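Botlow Bags and Containers: hand-held gripper demonstrations
Data card and README, release 2
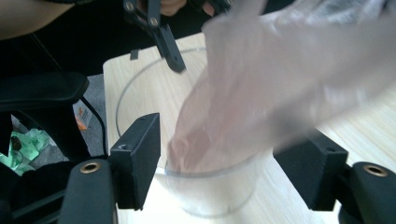
Putting a plastic bag into a clear container, seen from the camera on one of the two hand-held grippers.

Summary

Botlow Bags and Containers is a collection of 1,753 short demonstrations in which a person handles thin plastic bags and puts them into, or takes them out of, open containers. All demonstrations were made by people with a pair of hand-held grippers. No robot was used in the recording. The purpose is to train and test policies for two-arm manipulation of soft things, mainly by imitation learning.

The collection was made by the Prikesia group. Booker Alcantara planned the tasks and wrote the recording software. Hema Chowdary was responsible for checking and labeling, and she also maintains this card. Please send corrections to her before you send them to Booker, as he is now working mostly on the controller side.

Date of this release: November 2023

What changed from release 1

Release 1 was shared only inside the group and with Hutchins, who tried it on their own arms and gave us a long list of problems. We fixed the following:
- The gripper opening was recorded in different units for left and right. Both are now in millimeters.
- In one recording day the two cameras had a clock difference. Those episodes were aligned again by hand.
- 104 episodes were removed. Most of them had lost tracking for more than one second, and in a few the task label was wrong and we could not decide the correct one.
- The "other" task class is gone. Its episodes were either moved to a real class or removed.

If you trained a model on release 1, please do not compare its numbers directly with numbers from release 2. The test split is also different.

Tasks

There are four task classes. The short names are the same as in the file episodes.csv.

bag_in: The person takes a bag from the table and pushes it into an open container. The episode ends when both grippers are open and away from the container.

bag_out: The bag is already in the container. One gripper steadies the container, the other pulls out the bag and puts it on the table.

bag_line: The person places a bag inside the container so that it covers the inner wall, and folds the edge over the rim. This is the most difficult class and has the longest episodes.

bag_move: Two containers stand on the table. The bag goes from the first to the second.

In bag_in we asked the person to keep one gripper at the container while the other brings the bag. We did not say which hand should do which job. Most people held the container with the left hand, and you will see this in the data. If your model must work with both sides, mirror the episodes (the script mirror.py does this and also swaps the left and right streams).

Why transparent objects

Many of our earlier examples used colored bowls and cloth, and the models became quite good at them. Then we put a clear container on a pale table and the success went down very much. The rim of such a container is often only a thin line in the picture, and the grain of the table is visible through the wall. A translucent bag makes it harder, as you see the bag, the container and the table at the same place. Also the bag moves fast and is often blurred.

We did not try to remove this blur. Frames with strong motion blur are kept, with the flag blur=1 in the frame table. The flag comes from a simple sharpness threshold and is not very exact. Use it for a first selection only.

Recording

Each person held one gripper in each hand. Each gripper has its own camera, and the two black fingers are always in the lower part of the view. The other gripper comes into the view often, usually from the top, together with a part of the person's hand or arm. We consider this useful. A model which sees only one camera can still learn something about where the second hand is.

Recording took place at ordinary desks and tables in three offices, and we did not clear the surroundings. Chairs, cables and things lying on the floor are visible in many episodes. Our opinion is that a policy which fails because of a chair is not ready, but if you want a clean background, this collection is not the right one for you.

Before every session the person did a calibration: close both grippers, touch the tips together, open fully, wait two seconds. The calibration is stored as episode 000 of each session and should not be used for training.

A total of 23 people recorded demonstrations. They were shown each task once and then practiced for ten minutes. The practice is not included. Nobody was asked to be fast. We only asked them to avoid stopping in the middle, and to repeat the episode if they were interrupted by something outside of the task.

Failed attempts

If a bag slipped and the person picked it up again, we kept the episode and marked it recovered=1. There are 194 such episodes. They are valuable in our view – a robot will also drop the bag – but the first seconds after the slip can be confusing to a model, so some users prefer to give them lower weight. If the person could not finish at all, the episode is in the folder failed and is not counted in the total.

Files

README.txt
episodes.csv (one line per episode: session, person code, task, split, flags)
frames/ (frame tables, one per episode)
video/ (left and right camera, one file each)
pose/ (position and rotation of both grippers, plus the opening)
failed/ (same structure as above)
tools/ (mirror.py, check_sync.py, view_episode.py)

The pose of each gripper is given relative to its own first frame. The relation between the two grippers is in the column rel_pose. It is less accurate than the single poses, especially when the grippers are far from each other, so please read the notes in tools/check_sync.py before you build anything important on it.

Splits

Train, validation and test are separated by person and also by container. No container of the test split appears in train. The bags are not separated in this way. They came from a few rolls and look very similar, so a claim about "unseen bags" cannot be made with this collection.

Labeling and checks

Hema Chowdary watched every episode at double speed and confirmed the task class, the start and the end. A second person repeated this for the validation and test splits. When the two disagreed about the end of an episode, the later time was taken. For bag_line there was also disagreement about what counts as "edge folded over the rim". We decided that around half of the rim is enough. This is a weak definition and we would like to have a better one.

Known problems

- Pose tracking is worse when the camera looks at an empty pale table from close distance. You can find small jumps there.
- The gripper opening does not tell whether something is held. A thin bag between the pads gives almost the same value as closed pads.
- Two sessions were recorded in the evening and the colors are more yellow.
- The container sometimes slides when the bag is pushed in. There is no label for this.
- Left-handed people are few, see above about mirroring.

People in the recordings

Hands, sleeves and sometimes a part of the body are visible. Faces should not be visible. We ran a face detector over all video and looked at the results by hand, and if you still find a face, write to us with the episode number and we will take the file away. All persons signed a consent form and can ask for removal of their sessions. Person codes are random and the list which connects them to names is kept apart from the data.

Use

Allowed: research and teaching, also inside companies. Please ask us first if you want to put the data into a product. Not suitable: measuring how fast or skilled a worker is, or any other evaluation of persons. The people were practicing with an unusual tool and their times have no meaning in this sense.

Baseline

The folder does not include model weights. Our baseline policy, Lana, is in a separate repository and uses both camera streams and the relative pose. It was trained on the train split only, with recovered episodes included at normal weight. On our own two arms it performs bag_in fairly well and bag_line badly. We will not print rates here until the tests have been repeated on a second setup.

Planned

The next release is planned for April. We want to add bag_line episodes first of all, then more left-handed recordings, and containers with a narrow opening. If you have collected similar data with your own grippers and want to merge it, contact Booker Alcantara for the format converter. It is working but it has no documentation yet.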